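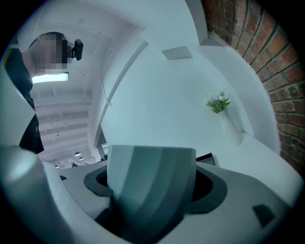 What does automation change for people at a workplace? It mostly changes which tasks fill their day.

At the Kerekes works in Virkholm, the Rullness line moves 755 crates a shift, a job that once meant lifting every one by hand! Crews of five now plan routes, check quality and teach the machines new moves. Training takes 60 hours, and many workers go on to repair work (a popular step up). The Zurik plant began a similar switch in August, starting with 20 people.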